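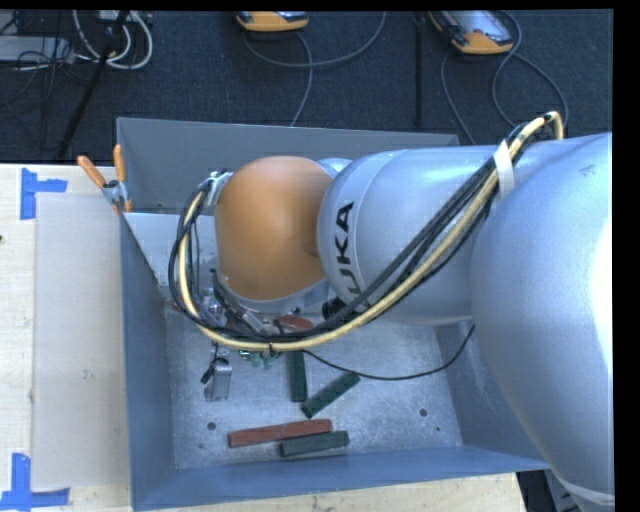

A robot arm lowered towards an open metal bin at the side of a wooden work surface.

Bargate weaving courses to run until June

01/10/2023

Bookings have opened for a new set of seat weaving courses at the Bargate craft rooms. The programme covers rush, cane and Danish cord, and places can be taken for a single day or for a full course.

The one-day classes are meant for beginners. Each person works on a small stool frame, which is supplied, and learns to tie on, keep the tension even and join in new lengths without leaving a lump on the top side. The frame and all the cord are included in the price of £63. Most people finish a stool in the day, although those who work slowly may have the last few rows to do at home. Cord to finish is handed out at the end of the class along with a printed sheet of the steps.

The longer courses are for people who want to bring a chair of their own. Chairs should be sound before the first session. Loose joints need to be glued and left to set, and woodworm must have been treated well beforehand. The tutors will not reseat a chair with a cracked rail, as the weave pulls hard on the frame as it dries. Old seating should be cut out at home and the tacks removed, but it is worth keeping a piece of it or taking a photo from underneath. The pattern on the underside often shows how the first maker dealt with the corners.

Cane work is taught in the standard six-way pattern. Students start with the vertical and horizontal strands, move on to the diagonals and finish with beading around the edge. Chairs with holes drilled right through the rail are suitable. Chairs with blind holes, which do not go all the way through, take a good deal longer and are not accepted on this course. Anyone unsure which type they have can send a photo when booking.

Rush classes will use freshwater rush, cut in summer and dried before sale. It has to be dampened the night before and kept wrapped in an old towel or sheet, and this will be done at the rooms. Rush work is messy — students should wear clothes that can get wet and bring a hand towel. Hands can become sore after a few hours of twisting, and people with broken skin may want to bring thin gloves.

Danish cord is new to the programme. The cord is a three-ply twisted paper and is wound onto L-shaped nails set inside the rails. A dining chair seat normally takes the whole of the longer course. Students will need a light hammer and a pair of side cutters for this one, and a limited number can be borrowed.

Materials for the longer courses are charged separately by weight. Cane, rush and cord can be bought at the rooms, or students may bring their own from another supplier if it is the right gauge. A list of gauges against hole sizes is sent out with the booking form.

A separate table will be set aside at the spring classes for the Cisus pattern, a close diagonal weave used on low nursing chairs. It is taught only to people who have already completed a cane or cord seat.

There are 120 places across the whole programme and 30 of these are held back for people on a low income, who pay half the fee. No proof is asked for at the time of booking. Unclaimed reduced places go on general sale 2 weeks before each course begins.

The rooms are on the ground floor with level access from Grandov Street. There is no parking on site, but chairs can be dropped off at the side door on Andreadis Lane before the start of each class. Work in progress may be left in the store between sessions, labelled with a name and phone number. Chairs not collected within a month of the last session will be charged for.

Tea and coffee are provided and students should bring their own lunch. The classes are open to anyone aged 16 or over. Refunds are given up to a fortnight before the start date — after that, a place can be passed to someone else but the fee is not returned.

Booking forms are available from the front desk or by post.

Related items
Willow weekend moved to larger room
Beginners' patchwork: a few places left
How to store cane over the winter
Tool sharpening returns to Bargate
Spring lampshade classes announced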